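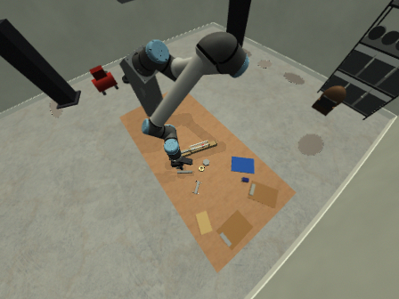

Devthorpe Small Ads - README

Transcribed classified adverts from the back pages of the Devthorpe free paper. Typed up by hand from the Stetsiuk boxes (bound copies, some loose). Maintained by Edgardo Magbanua, evenings only, so be patient. Last proper update 19th December, small fixes since.

What's in it

500 adverts, spread over 14 years of papers. One row per advert. For sale, wanted, lost and found, lessons, rooms to let, the odd apology to a neighbour. No births/marriages/deaths, those are a different page and somebody at Brosport library already has them.

Files, 3 of them:

ads.csv - the adverts
issues.csv - issue number, month, year, condition of the copy
places.csv - place names as printed, and what I think they mean now

Columns in ads.csv

ad_id - just a running number, gaps are where I merged duplicates
issue_id - joins to issues.csv
section - as printed. The paper changed its section names whenever it felt like it, so "Household", "Home" and "Home & Hearth" are all in there. Not tidied. Don't ask me to tidy it, the changes are half the interest
text - full wording, original spelling kept, line breaks removed
price - number only, pounds. Blank if none given or "offers"
price_note - "ono", "the pair", "will swap for hens" etc
place_raw - as printed
place_id - joins to places.csv
unsure - y if I couldn't read part of it

Phone numbers are taken out and replaced with [tel]. House numbers too. Surnames cut to an initial, unless it's a shop or trader. If you spot one I missed please tell me before you tell anyone else.

Transcription notes

Typed straight from the page, no OCR. Tried OCR on the first box and the paper is so thin the other side shows through, you get a pram advert with half a football result in it.

Square brackets = mine. Round brackets = theirs. Question mark in square brackets = a word I'm guessing at. Where an advert ran for several weeks unchanged I kept the first one only. If the price dropped, I kept both, becuase the price drops are what most people seem to want the data for.
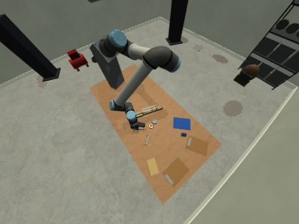
Fractions of a pound are decimals throughout. Guineas turn up twice, both times for a piano, and I left those in price_note and kept price blank. Abbreviations left alone: vgc, ono, wkly, h&c, nr. There's a "b/w" which is either black and white or bed with something, context doesn't help.

100 rows have been checked a second time against the paper by somebody who isn't me. Mistakes were mostly commas. One bad one, a wardrobe typed as a wheelbarrow, fixed.

Places

Ekby is a pain. It's the farm in the early issues, the whole lane later on, and then the new houses. I've given it seperate ids and guessed from the wording. If the advert mentions a yard or livestock it went to the farm. Anything saying "Ekby end" I put under the lane.

Brosport adverts only start showing up once the paper was delivered over there, so please don't read the jump as Brosport people suddenly selling all their furniture.
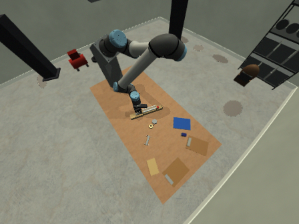
Known problems

- Some issues missing altogether, whole winter gone from one box (damp). Marked in issues.csv with condition = missing.
- January issues are thin every year. Paper skipped a week or two, so don't average by month without looking.
- section blank where the top of the page was torn.
- Sorting by price puts the two cars and the caravan at the top and everything else looks flat. Use a log scale or drop them.
- Encoding is UTF-8. Excel will mangle the pound signs in price_note if you double click the file. Import it properly.
- "Wanted" adverts sometimes have a price, it's what they'd pay, not what they're asking. Filter them first.

What it's been used for

A wall chart of bicycle prices at the school. A talk on how people wrote about lost cats. My own attempt at tracking when twin tubs stopped being worth anything - unfinished.
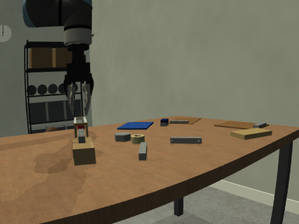 Small tan frame upright on the box, with the grey block in its opening.

Using it

Do what you like with it, say where it came from. If you fix a row, send the ad_id and the corrected text, plain email is fine, no need for anything clever. Please don't resend the whole file with your changes in it, I can't tell what moved.

To do

finish box with the green spine
split lost / found
proper dates for the loose sheets
ask Stetsiuk's re: the missing winter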